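# Ditard gripper trial, bed sheet set

228 episodes, two arms, same black fingers left and right. Controller at 500 Hz. Task is grab the sheet near its edge and pull it over the matress.
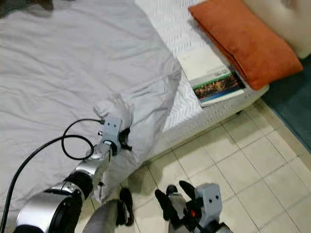

Long fingers (Idcombe pair) not in this set, see `brurncombe_v2`. Wrist cable loop snagged in 8 episodes, flagged `snag=1`, dont train on those.

TODO
- redo head cam calibration, left arm drifts
- pad wear numbers from January

Questions: Gerd Haberkorn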